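Home | About | Archive | Recipes | Contact

Sorting the Bags

8 August 2021
by Debora Pellegrini

I spent most of July putting off the hall closet. Every plastic bag that has come into this apartment since we moved to Gasten ended up in there, usually stuffed inside another bag, and a lot of them had things in them I'd stopped thinking about.

My rule this time was that no bag goes back in unopened. I pull the top open wide, take everything out, and decide on the spot. Anything for my sister Érica goes by the door. Batteries and cords go in the kitchen drawer. Bags with holes go to the drop-off bin at the grocery store on Miranda Street, and the good ones get folded flat.
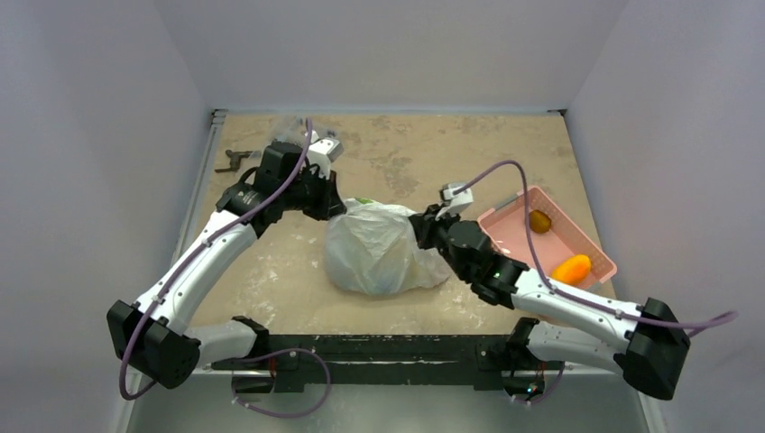 A full white bag on the table, with a bit of bright green at the top.

The see-through bags are easier because you get some idea of what you're dealing with. The dark ones slow me down. One of them had 9 dish towels in it, all clean, and I had bought new ones in the spring.

I tried folding the empties into little triangles the way Lindalva Pacheco showed me, and gave up after a few. Flat and in a shoebox works fine. The shoebox is on the lower shelf now, next to the vacuum.

Still left are the top shelf and whatever is behind the ironing board. I'll get to those before school starts.

Contact | © 2021 Debora Pellegrini | Back to top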